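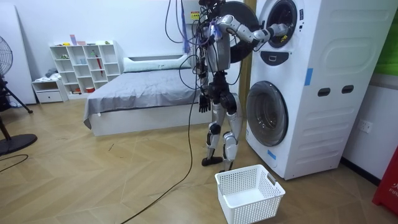
Chapter 5
Reading the Records of Mutual Aid Societies

Ysaline Coste

After you have studied this chapter, you should be able to find the main types of record that a mutual aid society kept, to read an admission register, and to compare it with other sources of the same town.

In the previous chapter we worked with parish books and with the census. Those sources were made by people who had authority over the persons they wrote down. The priest or the census taker asked, and the family answered. The records in this chapter have a different origin. They were written by shopkeepers, masons, weavers and railway men about their own colleagues, and often by a man who had left school very early. For this reason the spelling is irregular and the columns do not always contain what the heading promises.

A mutual aid society was an association whose members paid a small sum each month. In return, a member who fell ill received money for the days he could not work, and his widow received help with the burial. In the valley of Flatommont, which we will use in the whole chapter, there were two such societies. The older one was founded by the workers of the Penner mill and carried its name. The younger one met in the upper village, Trernero, and accepted any man of good health and known trade.

5.1 The admission register

The admission register is usually the first book which a researcher asks for. It gives one line to each new member. In the Penner register the line contains the name, the age, the trade, the street, the names of two members who recommended him, and the amount of the entrance fee. The Trernero register is shorter and leaves out the street, but it adds the place of birth.

The age must be read with care. The Penner society did not admit a man who had passed his fortieth birthday, and if you compare the register with the baptisms you will meet several members who were younger on paper than in the church. We should not be too quick to call this a lie. Many persons did not know their exact year of birth, and the secretary wrote what he heard.

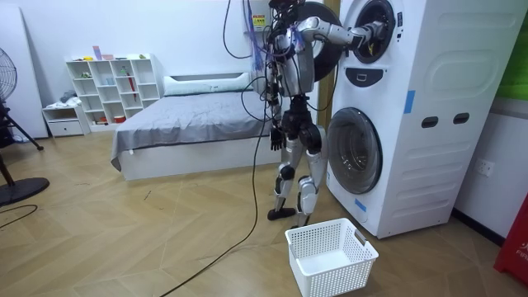
The trade also needs attention. A man who is called "merchant" in the register can be called "peddler" in the tax list of the same winter. The word in the register was chosen by the candidate, and he wished to make a good impression on the men who would vote for him. When you copy such an entry, keep the original word and put your own interpretation in a separate column.

5.2 The sick book

The sick book shows who received money, for how many days, and who visited the patient. At its largest, the Penner society had 60 members on the sick list in one winter, when there was fever in the lower streets. The visitors had to sign. From their signatures we can learn which members were able to write and, with some patience, who lived near to whom.

The illness itself is rarely named. Expressions such as "chest" or "the usual" are common. Do not try to translate them into modern medicine.

5.3 The minutes

The minutes are longer and more difficult, and most beginners leave them until last. I advise the opposite. Read at least the minutes of December, the month when both societies elected their officers and when old quarrels came again to the table. It is in the minutes that we first find the case of the Sirkari brothers, two dyers who were admitted together and of whom one was later expelled. Their story will return in Section 5.6, where you will try to reconstruct it from the documents.

How much is there to read?

The two societies left together a little more than 2,000 entries of admission. Of these, 1,000 have been copied by students of earlier courses and can be consulted in the reading room. The copies are useful for a first search, but they contain errors, and for any name which you intend to cite you must go back to the register itself.

Before you continue

Choose one surname from the list at the end of Chapter 4. Write down what the census says of this family, with the page, and leave the right half of your sheet free. You will fill it while you work through Section 5.4.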